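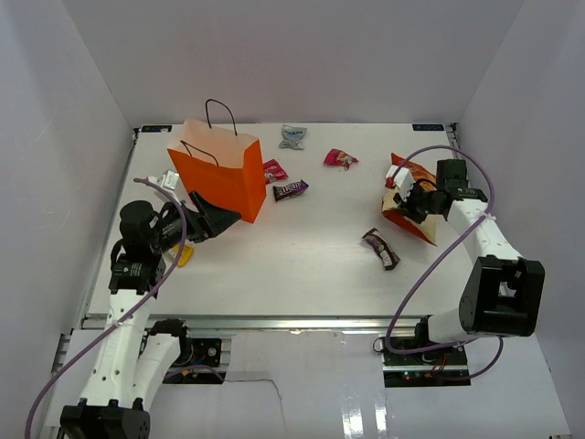 A comment on our draft said twilight rates don't fill a golf course, they just move the morning people to later. Fair point, and we couldn't rule it out at first. So we went back to the booking sheets.

Twilight pricing at Hidilum – project report
22 January 2021

Hidilum is a par 72 public course. Twilight rate starts at 3 pm, or 2 pm in winter. We wanted to know if a cheaper rate gets new players out or only shifts the old ones. Courtois, the par 3 course across the river, has one flat price all day, so we used it to compare.

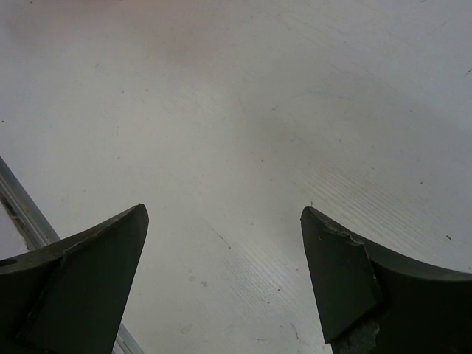
Fig. 2. Gripper fingers apart over a pale surface.

Method. Copied tee times by hand from the Testgate booking page for eight weeks. Rain days left out. Carts not counted, walkers and riders lumped together which we'd do diferently now. Also handed out a short survey at the pro shop counter and got 33 back, mostly from regulars.

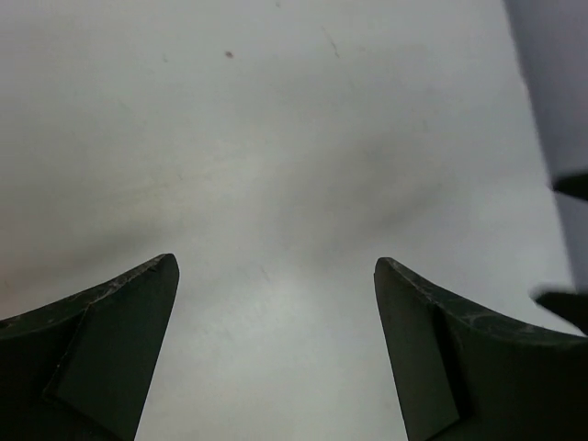
The survey was the weak part. Question four asked about price and daylight in the same sentence, so half the answers are no use. The booking numbers are better. Late slots filled up at Hidilum, and the mornings stayed close to where they were. Courtois hardly changed at all.

Fodis passes (the multi-course discount card) muddy this some. Pass holders pay the same at any hour, and the sheets don't mark them. Should of asked for that column early on. 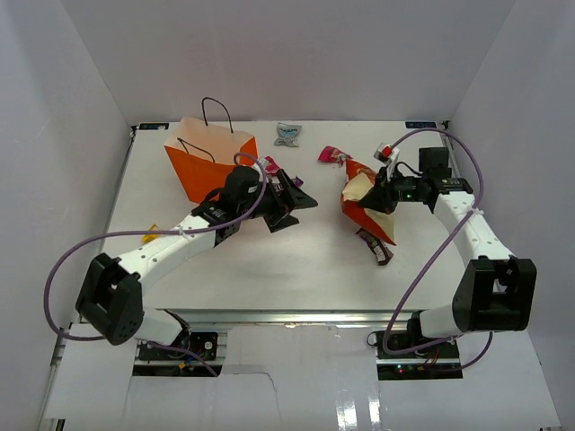

Does the twilight rate bring in new golfers?
Our numbers point that way, but a winter sample is small and we'd want a full March before telling a course to change its prices.

Still to do: fix question four, redo the chart for weekend slots, ask Hidilum for last year's sheets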